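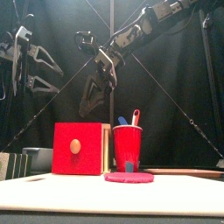 ロボットの手が止まらなかったのはなぜか

2018年11月5日

ロボットの腕は、関節の角度をセンサーではかりながら動きます。角度がわかると、手先の位置を計算できます。この計算に使う数字がずれると、腕は正しく動いているつもりで、まちがった場所へ行きます。

8月、フラルクラ社の実験室で、このずれによる故障が起きました。2本の腕で物をつかむ練習を1,000回くり返す試験のとちゅう、片方の腕が目標より10ミリ低いところまで下がり、指の先が台に当たりました。けがをした人はいません。

原因は、関節のセンサーをとめるねじのゆるみでした。腕は動くたびに少しふるえます。ふるえが重なってねじがゆるみ、センサーの向きが変わりました。コンピューターは、変わった向きのまま位置を計算していました。

物に当たったとき、モーターには大きな電流が流れます。電流が決めた値をこえると、腕は自動で止まるしくみです。ところが、この値が高すぎたため、腕は当たったあとも約2秒間おし続けました。

直したところ
・ねじに、ゆるみ止めの接着剤をぬった。
・腕を止める電流の値を下げた。
・作業の前に、腕を決まった位置へ動かし、ずれをはかることにした。

非常停止ボタンをおすと、モーターの電気が切れます。腕の種類によっては、電気が切れると重さで下がるものがあります。そのため、ボタンをおしたあとも、腕の下に手を入れてはいけません。

ことばの説明
関節:腕の曲がるところ。
センサー:角度や力などをはかる部品。
非常停止:危険なときに機械をすぐ止めること。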